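退租时中介从押金里扣地毯清洁费，这样合理吗？应该怎样写信要求退还？

分类：生活互助 > 租房 > 押金与退租
提问者：Ngozi Tamuno
提问时间：2018年10月10日

各位网友好。我的中文是大学的时候学的，如果有写得不对的地方，请原谅，也欢迎指出来。我选择在这里问，是因为以前看过这个版块里几个关于租房的问题，回答都很仔细，我觉得比我们镇上的英文论坛有耐心。

我的情况是这样的。我和我的丈夫在斯克纳内斯（Skenerness）租了一套带家具的公寓，楼的名字叫 Trisira，管理的中介叫 Briggs。我们是二月搬进去的，上个月底搬出来。押金一共是2,266镑，入住之前就付清了。

搬走以后，中介寄来一封邮件，说房屋的状况“总体良好”，但是要从押金里扣176镑，作为卧室和客厅地毯的“专业清洁费”。邮件的附件里只有一页表格，上面写着“地毯：使用痕迹，需要清洁”，没有说明是什么样的痕迹，也没有说明在哪个位置。没有发票。

我想说明一下我们自己做了什么。搬走之前的那个周末，我租了一台地毯清洗机（牌子是 Zonex，是从超市旁边的五金店租的），把两个房间都洗了一遍，客厅靠门口的地方洗了两遍。收据我还保存着。我们没有宠物，也不在屋里抽烟，进门都脱鞋。客厅里确实有一块颜色比较浅的地方，是原来放茶几的位置，但是我认为那不是脏，是旁边的地毯被太阳晒过、被人走过以后变了颜色，而茶几下面的没有变。

我的问题有以下这些：

一、合同里有一句话，翻译成中文大概是“租客应当在退租时请专业公司清洁地毯，并提供收据”。我自己租机器清洗，算不算“专业清洁”？如果不算，他们是不是就可以直接扣钱？

二、入住的时候中介给过我们一份物品清单，我签了字，但是我没有逐项认真看。上面关于地毯只写了“良好”。现在我很后悔。这份清单对我有多大的影响？

三、我应该先打电话，还是先写邮件？语气应该怎么样？我的丈夫认为这笔钱不算很大，为了它生气不值得。我同意他说的生气不值得，但是我觉得没有发票就扣钱，这件事情的道理不对。

四、如果写信，有没有人能给我一个可以参考的格式？英文的也可以，中文的我自己翻译。

补充一点：中介的邮件里说，如果我们在十四天之内没有提出异议，就当作同意。现在已经过去五天了。

谢谢大家花时间阅读。

回答一（被采纳）
回答者：北岸老租客

你好，先说结论：我觉得你很有希望把大部分钱要回来，可是请你今天就先回一封短邮件，把“不同意”这三个字写清楚。详细的理由可以过两天再补。十四天的期限是中介自己定的，法律上不一定有这个效力，但是没有必要去跟他们试这个。

我也不是本地人，中文也不是我的母语（我的妻子是沈阳人，家里说中文），所以我尽量写得简单。我在斯克纳内斯先后租过四个房子，押金的事情吵过两次，一次赢了，一次各让一步。我不是律师，下面的话请当作一个租客的经验来看。

关于第一个问题，“专业清洁”这四个字。

很多中介的合同里都有这一句。它的麻烦在于，“专业”到底是说由专业的公司来做，还是说要达到专业的水平，写得常常不清楚。你说你的合同里写了“请专业公司”，这样对你稍微不利一点，但也不是没有办法。押金的用途是赔偿房东的损失，不是罚款。如果你把地毯交还的时候，干净程度和你入住的时候一样，那么房东没有损失，他就很难解释这笔钱是赔偿什么。我那次赢了，就是用的这个道理。仲裁的人问中介：入住的时候地毯是不是刚刚由专业公司洗过的？有没有收据？中介拿不出来。

所以你一定要问 Briggs 这句话：在你们二月入住之前，地毯是不是由专业公司清洁过，请他们提供当时的收据。这个要求非常公平。他们要求你有收据，你也可以要求他们有收据。

另外，不同的地方对这种条款的规定不一样，有的地方近几年已经在讨论不允许强制租客请清洁公司了。你可以带着合同去镇上图书馆二楼的免费咨询处问一下，要预约，他们比我懂得多。

关于第二个问题，清单。

签了字的清单确实是重要的证据，但是你不用太后悔，它对两边都有约束。它写“良好”，没有写“崭新”，也没有写“经过专业清洁”。“良好”是一个很宽的词。一条用了几年的地毯可以是良好的，一条有轻微压痕的地毯也可以是良好的。中介退租的时候写“使用痕迹”，可是使用痕迹本来就是正常居住会产生的东西，在租房的规则里面叫“合理损耗”（fair wear and tear），这个部分是由房东自己承担的。

你要把“脏”和“旧”分开来讲，这一点我觉得是你这封信的中心。

脏，是可以洗掉的：咖啡、泥、宠物的味道、食物的油。如果有，而且入住的时候没有，租客应该负责。
旧，是洗不掉的：走路多的地方绒毛倒下去，家具脚压出来的坑，太阳照的地方褪色。你请世界上最好的清洁公司来洗，茶几下面的那块还是会比旁边的颜色不一样。所以如果 Briggs 是因为这一块扣你的钱，那么他们扣的这个“清洁费”，在事实上是解决不了问题的。这句话你可以直接写在信里，当然语气要客气一些。

卧室的地毯也是同样的道理。人下床、开窗、走到衣柜，每天走的是同一条路，那条路上的绒毛当然会比床底下的平。浅颜色的地毯更容易看出来，我自己家现在就是浅色的，吸尘以后方向不一样，看起来好像一块深一块浅，其实都是干净的。第一次看见的时候我以为是水渍，跪在地上擦了很长时间，我妻子在旁边笑。

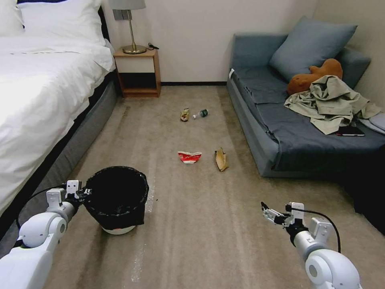 卧室的米灰色地毯，左边是床，右边是沙发。

说到这里，我再讲一下地毯年龄的问题，很多人不知道这个。假如真的有损坏，比如烫了一个洞，房东也不能要求你赔一条全新的地毯。计算的时候要考虑地毯原来值多少钱，已经用了多少年，还能用多少年，你只负担剩下来的那部分价值。一般出租房的普通地毯，人们常常按10年的使用寿命来算，质量差的更短。你的情况只是清洁，不是更换，所以用不到这个算法，但是如果他们以后改口说“地毯需要更换”，你要记得问这条地毯是哪一年铺的。

关于第三个问题，打电话还是写邮件。

写邮件。如果他们打电话给你，你可以接，可以客气地谈，可是放下电话以后马上写一封邮件：“感谢您刚才的来电，我把我们谈的内容确认如下。”我第一次吵押金的时候，中介的一位先生在电话里答应全部退给我，两个星期以后他离开了那家公司，别的同事说没有这个记录。我没有办法证明。那一次就是各让一步的那次。

语气方面，我的建议是冷静、短、有日期、有附件。不要写你们是多么好的租客，也不要写你很失望。我知道很想写，我也写过，后来删掉了。处理这些信的人每天看很多封，他只看三样东西：你同意不同意，你有什么证据，你要求他做什么。

关于第四个问题，格式。我把我那次用的信改了一下，翻译成中文放在这里，你再翻回英文应该不困难。方括号里的请换成你自己的。

（信的开始）

主题：关于 [地址] 的押金扣款——不同意

尊敬的 Briggs 物业团队：

我收到了贵公司 [日期] 的邮件，其中提出从押金中扣除176镑作为地毯清洁费。我不同意这项扣款，理由如下。

我在退租之前已经使用租用的地毯清洗机对卧室和客厅的地毯进行了清洗，租用收据见附件。

入住清单对地毯的描述为“良好”，没有说明地毯在入住之前经过专业清洁。退租报告只写明“使用痕迹”，没有说明污渍的性质和位置。正常居住产生的使用痕迹属于合理损耗。

请贵公司在 [日期] 之前提供以下材料：入住之前地毯专业清洁的收据；退租检查时拍摄的、能够显示需要清洁之处的照片，以及拍摄日期；本次清洁的发票，发票上应当有公司名称和清洁的房间。

对于没有争议的部分，即2,090镑，请先行退还到以下账户：[账户]。

如果我们不能达成一致，我将把这项争议提交给押金保管机构处理。

此致
[姓名]

（信的结束）

有两个地方我解释一下。

第一个是“没有争议的部分先退还”。2,266减去176是2,090，这个数目双方都没有意见，他们没有理由一直拿着。有的中介会把全部的钱都压住，等你着急了自己让步。你把这句话写上，他们多数会先退。钱回来以后你心里就轻松了，剩下的慢慢谈也没有关系。但是请注意，收到这笔钱的时候，如果他们要你签一个东西，你要看清楚上面是不是写着“全部结清”。

第二个是押金保管机构。你的押金应该是存在第三方那里的，入住以后你应该收到过一封信或者邮件，里面有一个编号。请你现在就去找这个编号。很多人从来没有打开过那封邮件。如果找不到，直接问中介：“请告诉我押金存在哪个机构，编号是多少。”如果他们根本没有存，那就是他们的问题比你的问题大了，你先不要急着说话，去咨询处问了再写信。

最后说证据。请把下面的东西放在一个文件夹里：合同；入住清单；退租报告；Zonex 机器的租用收据；你们搬进去和搬走的时候拍的照片，不管是为了什么拍的。有时候你给家人视频或者给窗外的海拍一张照片，角上就有一块地毯，这也算证据，因为照片有日期。手机里的原始文件不要删，也不要用软件调过颜色再发过去。

照片不用发太多。我看过一个朋友发了一个很大的压缩包给中介，结果人家说打不开，又过去一个星期。选最清楚的几张，文件名写上房间和日期，在邮件里面用一句话说明每张是什么。

希望对你有帮助。有了结果请你回来说一下，这里常常有人问同样的问题，但是问了以后就没有下文。

对回答一的评论

Ngozi Tamuno：非常感谢您，写得这么详细。我刚才已经发了一封短的邮件，只写了“我们不同意这项扣款，详细理由将在本周内寄出”。押金的编号我也找到了，在二月份的垃圾邮件里面。您说的“脏”和“旧”分开，对我的帮助最大，我之前把它们写在一起，越写越乱。

北岸老租客：很好。垃圾邮件里的那一封请移到收件箱，有的邮箱过一段时间会自动清除。

小满在路上：请问楼主，“各让一步”那次最后退了多少？

北岸老租客：他们要扣的退了一半。当时我快要搬到别的城市，没有力气了。

回答二
回答者：木瓜糖水

我的看法跟楼上有一点不同，供您参考。

合同既然写了“请专业公司”，您也签了字，那么中介扣这个钱不能说完全没有根据。两个房间的地毯，请公司上门洗，176镑的价格我觉得偏高，可是也不是特别离谱，我去年问过一家，周末上门还要另外加钱。您如果去仲裁，时间会比较长，我听说有人等了两个多月，中间还要上传材料，都是英文的。您要想一想自己的时间值多少。

我会这样做：打电话给 Briggs，说你们愿意承担一部分，比如一半，请他们当天就把其余的退回来。大部分中介为了省事会同意。

还有，自己租的机器，吸水的力量没有公司的那么强，水多了地毯底下干不透，会有味道。我不是说您家是这样，只是提醒以后看到这个问题的人，洗完以后要开窗，有除湿机就开除湿机，晚上不要马上把家具放回去。木头的家具脚碰到湿的地毯，有时候会染颜色，那个颜色很难去掉，可以在下面垫一小块锡纸。

对回答二的评论

北岸老租客：打电话提出一半，等于先承认自己有责任，后面就不好谈了。如果要让步，也请先看到发票再让步。锡纸的办法很好，我也用。

木瓜糖水：您说得也有道理，每个人的性格不一样。我是宁可少拿一点钱也要早一点睡得着觉的人。

Ngozi Tamuno：谢谢您。我的丈夫看了您的回答，说他支持您。我们家里现在是一比一。

回答三
回答者：临时用户

我也是 Briggs 的，扣了窗帘的钱，求结果

提问者的补充

我回来报告一下进展，因为北岸老租客请我这样做，我也觉得这是应该的。

信是按照上面的格式写的，我只改了几个地方。我把“贵公司”翻译成英文的时候想了很久，后来就用了普通的“you”。附件放了收据、合同的那一页、入住清单的那一页，还有四张照片。其中有一张是我丈夫为了给他的母亲看新买的被子拍的，后面的地毯很清楚，日期是我们搬进去的那个月。

Briggs 过了三天回复。他们把2,090镑先退还了，没有要我签什么东西。关于清洁费，他们说发票“正在向承包商索取”，入住之前的收据“暂时无法找到”，照片他们发来了两张，都是客厅原来放茶几的那一块。果然是那一块。

我回信写了这样一句话：“照片中显示的颜色差别是由家具遮挡造成的，清洗不能消除这种差别，因此清洁费用与照片中的情况没有关系。”我的丈夫说这句话听起来像法官，我有一点高兴。

现在在等他们的答复。我也已经在押金机构的网站上注册了，如果下个星期还没有消息，我就提交。填写的表格比我想的要短，主要是上传文件，每一份文件下面可以写一句说明。木瓜糖水说的英文材料确实有，但是句子不难。

有一位网友给我发私信，问能不能把我的信转给她看。我的信里有地址和账号，所以不方便直接发，不过内容跟回答一里面的格式差不多，请大家用那个就可以了。回答三的朋友，窗帘的事情我不懂，您可以另外开一个问题，把入住清单上面窗帘那一行怎么写的也抄上来，这样别人比较好回答。

对补充的评论

北岸老租客：“向承包商索取”的意思，常常是还没有洗。请您问他们清洁是哪一天做的。

Ngozi Tamuno：好的，我明天写信问。

小满在路上：收藏了，我明年二月退租。

木瓜糖水：恭喜先拿回大部分！这次是我太悲观了。问一下，那台清洗机租一天要不要押金？我家楼梯上的地毯也想洗一次。

Ngozi Tamuno：要的，还机器的时候当场退，但是水箱一定要倒干净，店里的人会打开看。洗楼梯要问他们借那个小的刷头，不在箱子里，要另外说。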